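Dromwood Adds Two-Armed Robot Stations to Its Returns Floor

2 June 2025

Dromwood, which sorts and repacks returned grocery and household orders for online stores, has put two-armed robot stations to work at its Pacheco site. Six stations are now running, and 16 employees have moved from hand sorting to new duties. No jobs were cut as part of the change.

Until this spring, every returned item was picked out of a bin by hand, checked and set on a tray for its next stop. The work meant long hours of reaching and bending, and sore shoulders and wrists were a common complaint among the sorting crew. The stations take over the pick-and-place part of the job. Employees still decide what can be resold, what is donated and what is thrown out.

Each station was built by Jevia, the company that also supplies Dromwood's conveyor controls. One trained operator looks after two stations at a time, clears items the arms cannot grip and enters the reason on a screen. Operators received four days of paid training, and the pay grade for the new position is one step above the old sorting grade. Employees who did not want to run a station were offered work in inspection or packing on the same shift.
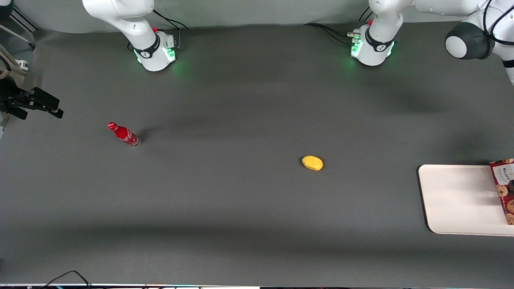
Mixed goods are the hard part of returns work, and they are the reason Dromwood chose arms over a fixed sorting machine. Items come back in every size and shape, and few of them sit neatly. A station may have to deal with a Coca-Cola bottle lying on its side, a small rounded yellow item and a tray with a box of Walkers cookies standing on it, all on the same table. Green light rings at the bases of the two arms are easy to spot against the dark tabletop.

Dromwood will review the stations with employees in July. Topics include break schedules, noise and how often operators should rotate to other tasks. A decision on adding stations at the company's Ziditz site will follow that review.

Dromwood handles returns for online grocery and household stores.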